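Galleries > Homes > Kitchens in Pieces > The Utensil Pot

Print this page
E-mail this page

The Utensil Pot

Every kitchen has a pot by the cooker that began with a spoon and a spatula and now can't be lifted with one hand. Ours at Drillach went the same way. Over the course of July we emptied it, sorted it and put most of it back, which I gather is how decluttering usually goes.

The kitchen worktop measures 647 millimetres between the hob and the wall, so the sorting was done on the round black table instead. It has a good view and no drawers to hide things in.
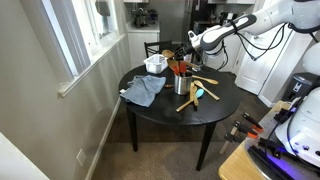

Luvel

Plain silver canister, slightly right of centre. The red-orange silicone lot have claimed the standing room, with a bit of wood behind them, and the overflow lies alongside: wooden spoons, flat wooden things and one turquoise head that matches nothing else we own. The cloth on the left was meant to be folded. The white basket at the back is for anything we agree to part with – negotiations continue.

I have a soft spot for the wooden spoons. They stain, they go furry at the edges, and they never melt on the side of a pan. The silicone ones came into the house as a sensible replacement and simply moved in as well.

House rules, as they stand: 4 spoons by the hob, the rest in the drawer, and no new spatulas before Christmas. I give it until the next kitchen shop.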